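걷기 시작한 지 벌써 석 달째

11월 들어서 아침 공기가 확 달라졌어요. 이불 밖으로 나오기가 얼마나 싫은지... 그래도 일단 나가면 좋긴 해요! 저 원래 운동이랑 담쌓고 살던 사람인 거 다들 아시죠? 학교 다닐 때 체육 시간이 제일 싫었고, 헬스장은 등록만 해놓고 세 번 가고 끝이었어요(환불도 못 받음 ㅠㅠ).

그런데 여름 끝 무렵에 핀란드에서 같이 일하던 아이노가 메일을 보냈더라고요. 점심 먹고 매일 걷는데 잠이 잘 온다고, 너도 해보라고요. 그때 제가 새벽 두 시까지 천장만 보던 때라 귀가 솔깃해서 그날 저녁에 바로 나갔어요. 처음엔 동네 한 바퀴 도는데도 종아리가 땅기고, 집에 오니까 배만 엄청 고프고 ㅋㅋ

지금은 하루에 거의 60분은 걸어요. 코스는 늘 비슷해요. 집 앞 골목으로 나가서 시장 뒤쪽을 지나 하천길로 쭉 내려갔다가, 다리 건너서 반대편으로 올라오기. 돌아오는 길에 두부집이 있는데 아침에 가면 막 나온 따끈한 두부를 팔아서 자꾸 사게 되네요. 덕분에 냉장고에 두부가 떨어질 날이 없어요. 어제는 조림, 오늘은 찌개, 내일은 뭐 해먹죠?

음악은 처음 며칠만 듣다가 말았어요. 이어폰 빼고 걸으니까 물소리도 들리고, 앞에 가는 어르신들 김장 얘기도 들리고 재밌더라고요. 배추를 100포기나 하신다는 분이 계셔서 속으로 깜짝 놀랐어요. 저희 엄마는 올해부터 사 드시겠다고 선언하셨거든요.

살은 하나도 안 빠졌어요! 체중계 숫자는 그대로인데 잠은 확실히 빨리 들어요. 열한 시 반만 되면 눈이 감겨서 보던 드라마를 아직도 다 못 봤어요. 이제 해가 더 짧아질 텐데 저녁에 걷던 날들은 점심으로 옮겨볼까 고민 중이에요. 귀 덮는 모자도 하나 사야겠고, 장갑은 작년에 쓰던 게 어디 있을 텐데... 혹시 겨울에도 걷는 분들 계시면 옷 어떻게 입으시는지 댓글로 좀 알려주세요~ 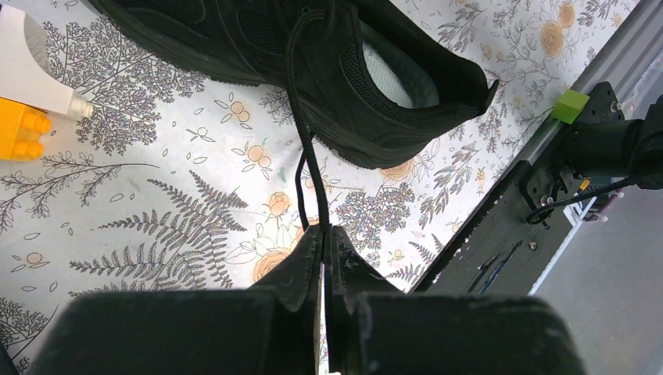
까만 운동화에 까만 끈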